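그루라 랠리레이드 팀의 알시데스 기마랑이스는 지난 4월 대회의 구간 기록표를 아직 책상에서 치우지 않았다. 종합 2위, 우승자와의 차이는 95초였다. 그는 순위보다 두 번째 구간의 냉각수 온도 기록을 먼저 꺼냈다.

“157km 지점부터 출력 제한이 걸렸습니다. 엔진 보호 로직이 정상적으로 작동한 결과입니다. 손실의 절반 이상이 그 뒤 모래 구간에서 나왔습니다.”

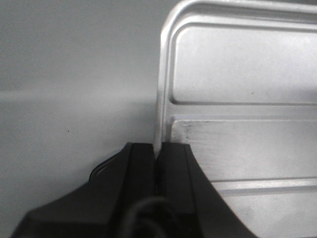

검은색 그리퍼와 은색 금속 패널.

기마랑이스에 따르면 원인은 라디에이터 용량이 아니라 공기 흐름이었다. 전면 덕트로 들어온 공기가 하부로 빠지지 못하고 엔진룸에 머물렀다. 팀은 대회 뒤 배출구 각도를 바꾸고 팬 작동 온도를 82도로 낮췄다. 전력 소모가 늘어 발전기 부하도 다시 계산해야 했다.

코드라이버 카우앙 킨타나는 다른 쪽에서 시간을 찾는다. 그는 랑젤 구간의 로드북 판독을 예로 들었다.

“갈림길에서 방위각을 한 번 더 확인하느라 속도를 줄였습니다. 경로는 맞았지만 확인 시점이 늦었습니다. 지금은 갈림길 300m 전에 방위각을 부르고, 진입 직전에는 거리만 말합니다.”

호출 방식은 시뮬레이터에서 먼저 시험했다. 킨타나는 같은 경로를 반복하면 외우게 되므로 매번 노트 순서를 바꿨다고 설명했다. 비교 대상은 구간 기록이 아니라 호출과 조향 입력 사이의 간격이었다.

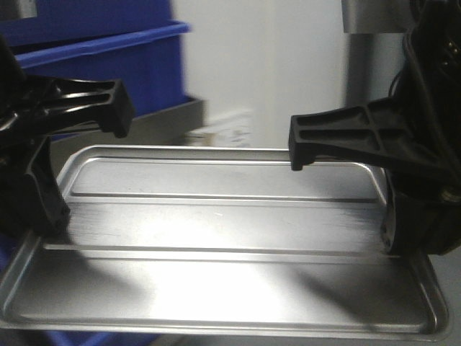

타이어 공기압에 대해서는 두 사람의 의견이 갈린다. 기마랑이스는 모래에서 압력을 더 낮추자는 쪽이고, 킨타나는 바위 구간에서 다시 주입하는 시간을 문제로 본다. 자동 주입 장치가 있어도 네 바퀴의 압력이 안정될 때까지는 속도를 올리기 어렵다.

“데이터만 보면 낮은 압력이 유리합니다. 다만 펑크 한 번이면 그 이득이 없어집니다.” 킨타나의 말이다. 기마랑이스는 “그래서 구간별로 정하기로 했다”고 덧붙였다.

댐퍼 설정도 손봤다. 리어 리바운드를 두 클릭 풀었고 프런트 압축은 그대로 뒀다. 연속 요철에서 뒤가 가라앉는 현상은 줄었지만 제동할 때 차체가 앞으로 쏠리는 폭은 커졌다. 기마랑이스는 이를 스프링 교체로 해결할지 아직 정하지 않았다.

다음 출전지는 플리다시네다. 첫 구간은 오전 6시에 출발하며, 전반부는 단단한 자갈길이고 후반부에 낮은 사구가 이어진다. 팀은 예비 타이어를 세 개 싣고 공구 무게를 줄이기로 했다. 목표 순위를 묻자 기마랑이스는 답하지 않고 냉각 계통 시험 일정부터 확인했다. 새 배출구를 단 차량의 장거리 주행이 한 차례 더 남아 있다.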